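**Ticket 837: arm folds the cloth beautifully, then keeps it**
Site: Stidulton
Queue: demo teaching / cleaning tasks
Status: waiting on Flulleck
Priority: was "low", now "please"

**Reported**

Task is "fold cloth, put cloth down". After training on 126 demos the arm does the first half very nicely. It then holds the folded cloth over the worktop and stays there until the timeout. No fault, no warning light. It looks like a waiter who has forgotten which table.

**09:10** Restarted everything in the order on the laminated sheet. Same result. Restarted everything in the wrong order, by accident. Same result, so at least the sheet is harmless.

**09:45** Gripper opens and closes fine when jogged by hand. Opens fine from the remote handset too. Not a hardware fault, sadly, as I had a spare.

**10:30** Played back the remote-control demos. The operator (me) finishes each fold, lets go of the stick, and has a think before pressing release. Some of those thinks are long. The arm has learned the think.

**10:50** Asked Flulleck whether the trainer can drop idle stretches. Reply: there is a setting, it is called `trim_still`, and it is off by default "to preserve operator intent". My intent was mostly tea.

**11:40** Turned `trim_still` on and retrained, 3,000 steps. The arm now lets go of the cloth, but halfway through the second fold. The trim also removes the short pause where the gripper closes, so as far as the arm is concerned the cloth arrives by magic and may leave the same way.

**12:15** Set the minimum still time to 422 ms, which was the longest gripper close in the log. Better. Releases in the right place on most runs, and on the others it puts the cloth down, picks it up again and looks for a second opinion.

**13:30** Bartoš (the older arm, no relation to anybody) given the same demos for comparison. Holds the cloth forever with either setting. Bartoš is not to be used as evidence in this ticket.

**14:20** Recorded a fresh batch by hand with the head camera, no handset, since Kirnora takes both kinds. Rules for this batch:

- fold at normal speed
- no stopping to admire it
- put it down and move both hands well clear before ending the clip
- same cloth throughout, the green one

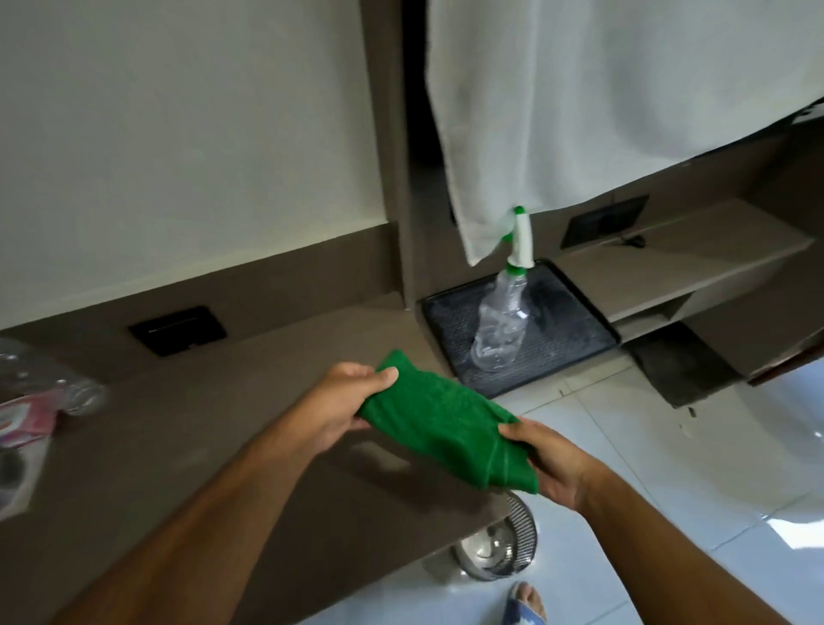 *By-hand batch: green cloth folded, one hand at each end, not yet put down.*

**15:05** Mixed the by-hand clips in with the trimmed remote ones. First attempt refused to load: Kirnora wants the hand clips labelled `left` and `right`, and I had labelled them `mine` and `other`. Fixed.

**15:50** Retrained. Arm folds, lowers, lets go, backs away. Did it again when asked. Then I moved the cloth a hand's width along the worktop and it put the folded cloth down where the old spot was, which I am calling a separate ticket.

**Workaround for anyone else stuck on this**

1. Turn `trim_still` on.
2. Set the minimum still time longer than your slowest gripper close.
3. Press release as soon as the fold is done. Think afterwards.

**Still open**

- Flulleck to say whether `trim_still` can ignore pauses while the gripper is moving, so we can stop guessing at milliseconds.
- Old demos from before this morning still have the thinks in them. Do not train on them without the trim.
- Laminated sheet needs a line about this. The laminator is under its own ticket.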